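El vaso de Salasdale

Mi hermana dice que cuando me mudo de casa lo único que hago es cambiar las cajas de sitio, y tiene razón, pero esta vez iba en serio. Esta vez iba a tirar cosas. Había comprado hasta bolsas grandes, de las de jardín, y un rotulador nuevo, y me había puesto la camiseta que solo me pongo para pintar (nunca he pintado nada con ella, pero es la de pintar).

La mesa fue lo primero que coloqué. La mesa de madera clara, color miel, que me traje de la tienda de Salasdale cuando cerró Hagedorn, y que pesa como un piano. La subimos entre dos y el de la mudanza no me volvió a dirigir la palabra. La puse en mitad del salón, debajo de los focos, y decidí que todo lo que yo quisiera conservar tendría que pasar por ella. Una especie de aduana. Lo que no se ganara un hueco en la mesa se iba a la bolsa.

Funcionó de maravilla durante dos cajas. En la primera había cables. Cables de qué, a saber, pero fuera todos, adiós. En la segunda había manteles de mi madre y también fui valiente, me quedé con uno y lo otro lo doblé para la parroquia. Estaba yo tan orgullosa que me hice un café y me lo tomé de pie, mirando las bolsas llenas como quien mira una cosecha.

Y entonces abrí la caja que ponía FRÁGIL COCINA, que no tenía nada de cocina, y en el fondo, envuelto en una hoja del catálogo de Hagedorn, estaba el vaso.

Tengo que explicar lo del vaso. Hagedorn era una droguería, de las de antes, con mostrador y báscula y un olor a aguarrás que se te metía en el bocadillo. Yo entré a trabajar allí un diciembre, para las fiestas, y me quedé hasta que bajaron la persiana. Vendíamos jabón a granel, ceras, tintes para la ropa, trampas para ratones, y en la trastienda el dueño mezclaba a mano una cera para muebles que llamaba Trakar. Nunca supe de dónde sacó el nombre. Venía gente de tres pueblos a por ella. La fórmula no estaba escrita en ninguna parte, pero la medida sí la sabíamos todos: dos vasos de una cosa y uno de la otra, y el vaso era ese, un vasito de laboratorio pequeño y transparente que vivía en un clavo detrás de la puerta, metido en un calcetín para que no se rompiera.

Un calcetín, sí. De lana, gris. El dueño decía que el calcetín era lo más técnico que había en la tienda.

A mí me dejó hacer la mezcla una sola vez. Era ya el último invierno, él tenía las manos fatal y había un encargo de 200 latas para un almacén de muebles que se llamaba Skuvard, en la carretera, unos señores muy finos que mandaban las cartas con membrete. Me puse tan nerviosa que conté los vasos en voz alta, como en el colegio, y al llegar al quinto me perdí y tuvimos que volver a empezar. Él no se enfadó. Se sentó en el saco de la sosa, se quitó las gafas y me dijo que él también se perdía siempre en el quinto, que llevaba treinta años perdiéndose, y que por eso la cera salía cada vez un poco distinta y la gente creía que era por la estación del año.

Las 200 latas salieron bien. O salieron, por lo menos. En Skuvard pidieron más, pidieron 500 para la primavera, y en primavera ya no había tienda.

El día que vaciamos Hagedorn cada uno se llevó lo que quiso. Yo me llevé la mesa de la trastienda, esta mesa, que entonces estaba negra de mugre y de cera seca y que no sabía nadie que por debajo fuera rubia. Me pasé un verano entero rascándola en el patio. Y el vaso lo eché en una caja en el último momento, sin pensar, mientras el sobrino del dueño gritaba desde la calle que la furgoneta estaba mal aparcada. El calcetín no lo encontré. Lo busqué detrás de la puerta, debajo del clavo, en el cubo. Todavía me da rabia lo del calcetín.

Total, que el vaso ha hecho ya tres mudanzas conmigo y en ninguna lo he sacado de su hoja de catálogo. Y eso, según las normas de la aduana, que eran mías y las había puesto esa misma mañana, significaba bolsa. Lo que llevas años sin mirar no lo necesitas. Lo había leído en una revista en el dentista y me había parecido una verdad enorme.

Lo desenvolví, aparté la taza de café y lo puse en la mesa. Luego me alejé un poco para verlo sin cariño, que es como hay que mirar estas cosas.

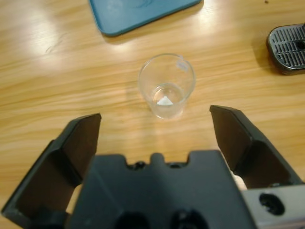 Llamé a mi hermana. Le dije: tengo un vaso que no sirve para nada y ocupa lo que ocupa un yogur, ¿lo tiro? Y ella, que estaba en el supermercado y se oía el pitido de la caja, me preguntó si era el del viejo. Así, «el del viejo», y yo le dije que sí. Y dijo que si lo tiraba no me volvía a ayudar con una mudanza, y yo le dije que a esta no había venido, y ella dijo que bueno, que a la siguiente.

Me quedé un rato sentada delante. Los focos de este salón son espantosos, por cierto, tengo que cambiarlos, dejan la madera blanca de reflejos y no se ve la veta, con lo que me costó sacarla. Pasé la mano por la parte que mejor me quedó y noté que estaba áspera. Seca, pobrecita. Cuánto hacía que no le daba nada.

Y ahí fue cuando me levanté y me puse a buscar en las bolsas, en las que ya había cerrado, con nudo y todo, porque en alguna había un bote de aguarrás y estaba casi segura de que en la caja del baño quedaba media pastilla de cera de abejas de cuando me dio por hacer velas. Encontré los manteles de la parroquia, que volvieron al armario ya que estaba. Encontré un cable que resultó ser el de la lámpara. La cera apareció dentro de una bota.

No tengo ni idea de si eran dos de aguarrás y uno de cera o al revés. Tampoco sé si había algo más, que yo creo que sí, que él echaba algo cuando me daba la vuelta. Pero bajé el cazo viejo, abrí las ventanas de par en par para el olor y apagué el fogón en cuanto el agua del baño María estuvo caliente, como me enseñó, que con eso no se juega. Y me puse a contar en voz alta en una cocina que no conocía, con los vecinos de arriba arrastrando sillas.

Ni siquiera me hacía falta llegar al quinto, con tres tenía de sobra para la mesa. Pero seguí llenando y vaciando, por ver, y claro, me perdí.

Ha salido un poco blanda. Será por la estación. Le di una mano a la mesa esa misma tarde, con un trozo de mantel, y tengo un frasco entero de sobra que le voy a llevar a mi hermana con una etiqueta que pone Trakar en rotulador nuevo. El vaso lo he lavado tres veces y lo he colgado en la cocina, en un clavo, detrás de la puerta. El calcetín es de deporte, blanco, con dos rayas azules. No he encontrado ninguno gris.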